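Skirus Hand-Guide Kit
Teach your arm a job by showing it

SKU 657 - in stock, ships from our workshop

I built the first Skirus because I was fed up with typing waypoints. You know the drill: jog the arm, save the point, jog it again, find out you saved the wrong one, go get a coffee. With this kit you grab the handle, squeeze the trigger and move the arm through the job yourself, and it records the lot at whatever pace suits you. If you'd rather stand back (or the arm's too stiff to push around comfortably), plug in the remote and drive it from the other side of the bench instead. Same recording either way!

What's in the box
Clamp-on handle with trigger
Remote with 2 thumbsticks and a hold-to-run button
6 m cable
Recording software, licence included
Hex keys, because I always lose mine

My advice for your first go is to keep it dead simple. Bolt down a board, put out a few plastic shapes in different colours and practise pushing one from here to there. Do it over and over, starting from a different spot each time. I did 28 runs for my first task and the early ones were pretty wobbly, so I binned those and kept the smooth ones. Small nudges are harder than they look - come in slowly, get behind the block, then push.

The handle fits most small arms. If yours came from Tastis you'll want the adapter ring, sold separately, and please check your arm has a free-drive mode before you order. The remote doesn't need it.
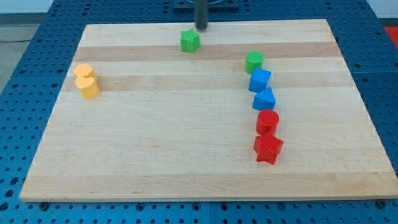
Herman Hidayat: I've had the kit since September and ended up using the remote way more than the handle. My hand kept getting between the camera and the blocks, and the recordings were a mess. One gripe, the thumbsticks are too touchy out of the box. Is there a way to slow them down?

There is, Herman! Open Settings, then Stick Response, and drag it down to the bottom third. Save it as a profile or it'll reset when you unplug the remote. I'm changing the default in the next update.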